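Home | News | Projects | Newsletter | Contact
Print this page | E-mail to a friend

Soft fingers, hard fingers, and a whole lot of bedding

I promised back in July that I'd write up the gripper comparison, and I've been putting it off ever since, partly because I kept changing my mind about who won. So this is where I've landed for now, and I reserve the right to change it again before the next newsletter goes out.

Quick recap for anyone who joined recently. We've been trying two sets of fingers on the same hand-held body, the one with the camera looking down over the fingers. One set is the Clendura pair, long and tapered and fairly bendy. The other is the Vrettos pair, which is shorter and a lot stiffer. The plan was to take both through bedrooms and living rooms and grab the kinds of things people leave lying around, then see which recordings our Grunberg arm could learn something from. All told we logged 1,673 grabs before I called it quits (my forearm called it quits well before I did).

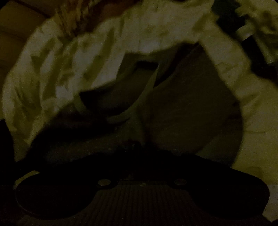
My biggest worry going in was cloth. Mugs and boxes are easy, they sit still and they have edges, and you can tell from across the room whether you've got hold of them. Cloth gives you nothing. I'd been thinking of color as the fix, and a dark gray item against crumpled white fabric sounds like the easiest target you could ask for, but then the black gripper comes in close and its top edge covers the bottom of the gray. Dark on dark, right where you need to see what's happening! Makis Triantafyllou, who did a good share of the grabbing with me, had been asking for lighter-colored housings for months, and I owe him an apology and probably lunch.

On plain grip, the stiff Vrettos fingers did better than I expected. They pinch a hem and hang on. Where they let me down was in deep folds, because you have to line them up so carefully, and if you come in a little crooked you get a fold you didn't want along with the one you did. The Clendura fingers are much more forgiving. You push in, they bend around whatever's there, and you usually come away with something. Sometimes it's even the right thing.

The downside of bendy fingers is that they hide their mistakes. I had one stretch where I'd swear every grab felt good in my hand, and when I went through the recordings that evening I'd been catching two layers at a time for 15 grabs straight. The stiff ones would have told me right away — you feel the extra thickness in the trigger.

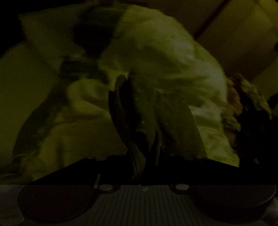

A few of you wrote in after the last issue, and the same thing came up more than once, so let me get to it. Does the camera need to be recalibrated every time you swap the fingers?

Only if the mount moves. The fingers come off separately from the camera bracket, so a plain swap leaves the calibration alone, but I still run a short check at the start of each session and again after lunch. It takes 3 minutes with the Lirnstead controller plugged in and it has saved me from throwing out a whole afternoon.

Speaking of the Lirnstead, I like it a lot more than the box we had before. The old one would drop a reading whenever the wrist turned quickly, and we'd end up with a hand that teleported across the bed. The new one keeps up. My only real gripe is the fan, which makes a whine you can hear from the hallway.

Then there's light, which I didn't plan to test at all. We'd done the first round with the lamps on and the blinds up, everything bright as a dentist's office, and the results looked wonderful. But people don't keep their bedrooms that way, so for the later rounds we went dim, and the numbers got humbling in a hurry.
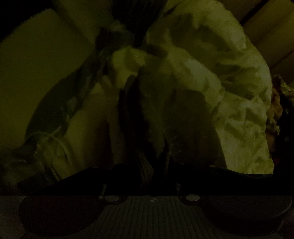 The camera copes by turning up the gain, and you pay for that in grain and smearing. Big shapes still come through okay. It's the small stuff that goes, like seams and cords and thin edges, and those are the parts I'd most like the arm to notice. I tried a longer exposure, which cleaned up the grain and then blurred everything the second my hand moved. So slower hands, I guess, or a better sensor, and only one of those is in the budget.

If you made me pick today I'd put the Clendura fingers on for cloth and the Vrettos pair on for everything else, and I'd want lighter pads on both. Next up is a straight run of 100 grabs with each set, same room, same dim light, with Makis and me trading off so we can't blame it all on my wrist. If you have finger designs you'd like thrown into the mix, send me the files before we start, and please tell me what screws they take.

12 comments | 9 shares
Print this page | E-mail to a friend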